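4. Prep time and the trouble with garlic

I should say up front that I came to prep times by accident. I'd been reading the Pruvost recipe cards for quite another reason (I wanted to know when people in Zitmont stopped writing "butter the size of an egg") and I kept tripping over that little line at the top: prep, ten minutes. Ten minutes for whom? My grandmother could have done it. I certainly couldn't, and I've been cooking supper most nights of my adult life.

The collection holds 900 cards, nearly all handwritten, and I read every one of them over a long December with the heater on. The older cards don't give a prep time at all. They'll tell you how long a thing sits in the oven, sometimes they'll tell you what colour it should be when it comes out, and that's your lot. Once the line does show up it behaves very oddly. It favours fives and tens, it hardly ever goes past thirty, and it pays next to no attention to what the ingredient list is asking of you. A stew with a whole head of garlic in it gets the same ten minutes as one with none.

Part of the problem, I think, is where the work gets hidden. Recipe writers push the fiddly jobs up into the ingredient list, where they turn into adjectives. Peeled. Minced. Pitted. Shelled. By the time you reach step one, the cook is supposed to be standing there with everything ready in little dishes, and the clock starts then. I've started calling these "adjective minutes", which my colleagues put up with.

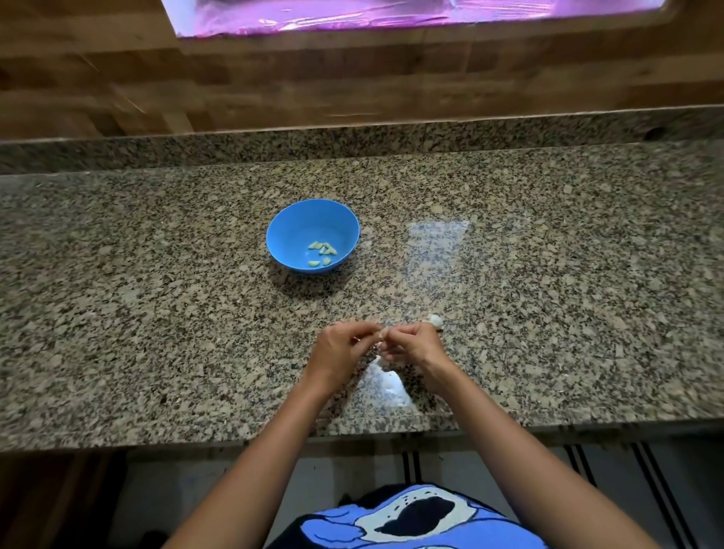
Adjective minutes aren't spread evenly, either. Washing lettuce is fairly quick and most people do it at a similar speed. Garlic is all over the place. So are broad beans, and so is fresh ginger if you're fussy about the knobbly bits. When I visited kitchens in Brosta and Zitmont for the household part of this study (50 homes, some of them twice) I asked each cook to make a dish they knew well and I tried to stay out of the way. I wasn't timing them with a stopwatch at first. I only wanted to hear how they talked about the work, and what they talked about was mostly the part before the pan went on. One woman in Brosta told me the cooking was her rest.

I did go back with a timer for nine of the households, and I'm not going to pretend that's a proper sample. It was enough to make me suspicious of the cards, though. In all nine the printed prep time ran out before anybody had turned on the stove. The cooks weren't bothered in the slightest! They knew the number was wrong and had been adding their own bit on top for years, in the same way you'd leave early for a bus that you know doesn't keep to its timetable.

There's a practical side to this as well. The Fludow survey sheet, which I borrowed from an earlier project on shopping habits, asks people how long they spend "cooking" on an ordinary evening. We had 1400 sheets back. I'd assumed people would count everything from opening the fridge to sitting down, but the notes in the margins say otherwise. Plenty of them wrote in something like "not counting the vegetables" or "once it's all chopped". If the people answering leave out the peeling, and the recipes leave out the peeling, then it has dropped out of the record on both sides and we're left with a tidy number for a job that starts halfway through.

So for this paper I count hand preparation as its own category (see Figure 2). It takes in any work done on a raw ingredient before heat, including the small stuff that gets done while chatting or listening to the radio, and it includes tidying up the skins. I went back and forth on that last one — skins stick to everything — and in the end I kept it in.

Figure 2. Hand preparation: peeling a garlic clove at a kitchen counter.

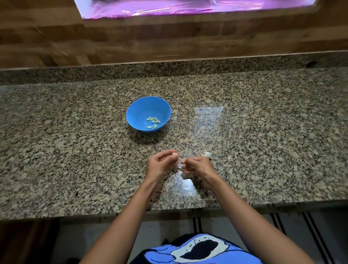 Jenő Sipos, reading a draft of this section, objected that I was being unfair to the recipe writers. A card is a note to yourself, he said, and you'd hardly write down how long it takes you to peel something when you've done it since childhood. He'd also like me to stop treating every minute as a cost, as plenty of people enjoy sitting down with a bowl of beans.

I take the first point more or less whole. Many of the Pruvost cards were never meant for strangers, and the ones copied out as gifts do tend to carry longer times. On the second I'm less sure. Some cooks told me they loved the slow jobs and some told me they'd pay good money never to see another broad bean, and in one kitchen in Zitmont I heard both from the same person before the onions were done. The category only says that the work took place. How people feel about it needs other questions, and I come to those in Section 5.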